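Search the help pages Go Home > Bedroom > Bedding

Does fill power mean anything, or is it just a bigger number on the tag?

Loïc Gaillard

I'm shopping for a duvet and the numbers are starting to smell funny. The Nenska is "700 fill power" and costs $400. The Mokberg says nothing about fill power, brags about its cotton cover instead, and costs $375. The guy at Annamalai told me the Nenska would be "a whole different level of sleep." He also told me that about a mattress pad. 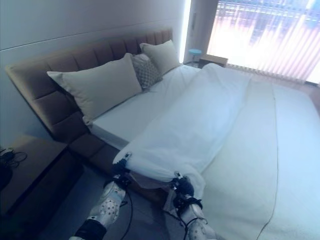 White duvet, double bed, padded headboard

My old one went flat in the middle and I got cold by 3 a.m. I don't want to pay extra for a number if what matters is something they left off the tag. I keep the bedroom cool and I don't like a heavy blanket. Also, do these really have to go to a dry cleaner? The Nenska label says so and I don't believe it. 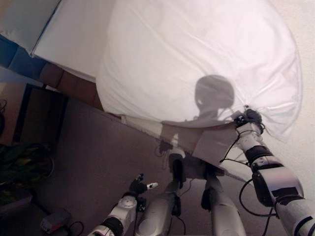

Lakshmi Pinto

Fill power is a real measurement, but stores use it badly. It tells you how much space a given weight of down takes up when it fluffs. It doesn't tell you how much down they put in. A skimpy duvet with a high number can be colder than a well-filled one with a low number.

Ask for the fill weight in ounces. If the store can't give you that, I wouldn't buy it at either price. Then check how it's stitched. Sewn-through squares leave thin lines where the cold gets in, and boxes with little walls inside hold the down in place better. Your flat middle sounds like down that moved to the sides. Have you tried shaking it back before spending $375?
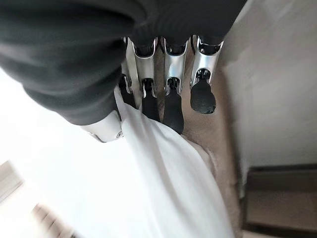

Dark gray fabric over the back of the hand, silver fingers

As for dry cleaning, follow the label if you care about the warranty. Plenty of down washes fine in a big front loader at the laundromat with a mild soap, but drying takes hours on low and you can't skimp on it.

Share (15) Report

Rondivura

just get wool. never had a problem. down is a scam and so is thread count
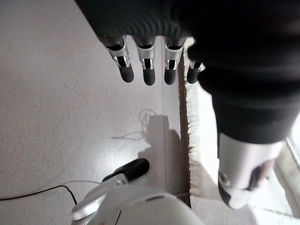

Loïc Gaillard

Wool might be great, but "never had a problem" is what the mattress pad guy said too. Lakshmi, I called Annamalai and asked for the fill weight on both. He put me on hold for 15 minutes and came back with the thread count. I'm going to shake out the old one and give it until August.

Share Follow this thread More in Bedding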